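Nyaga field clinic kit, reviewed after one outreach season

Took this out with our mobile health team, 4 trips, mostly villages at the end of bad roads. Quick notes while I still remember them.
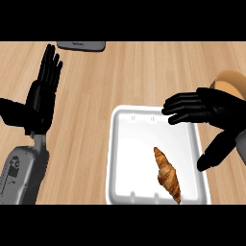 First thing, the weight. Heavy. Two people to get it off the truck, one to complain. Once it's down it opens flat and everything has a slot, so Faraji had blood pressure screening going before the rest of us found the chairs. Big plus.

Cuffs are good. Three sizes, the child one actualy fits a child. Thermometer fine, slow. The glucose meter takes only Nyaga strips and you will run out – order extra, order early. Ours took until October the year before with a different supplier, so maybe I'm touchy about it.

Lamp is weak. Dental checks after dark were a struggle and Evaristo ended up wearing his own headlamp. Battery is better than I expected, ran the lamp and the scale all day and had some left.

The counseling cards are the suprise. Plain drawings, hardly any text, cover handwashing, breastfeeding, when to bring a baby in. Mothers asked to keep them. You can't buy the cards seperately, which is silly.

Paperwork tray: useless. Too shallow for our registration forms. We pulled it out and put gauze there.

Compared with the Jedov case we had before – Jedov is lighter, latches are nicer, but the foam crumbled and the inside got dusty every trip. Nyaga stayed clean. One hinge is already stiff though, and the service desk at Zerkport took two emails to answer. Polite when they did.

Price. We paid 900 for the case and contents, strips not included. Fair for a team that goes out every month. If you run one health day a year, borrow one.

Would buy again. Would want a better lamp and wheels. Please, wheels.

4 out of 5.

Musyoka Ondieki
September 25, 2021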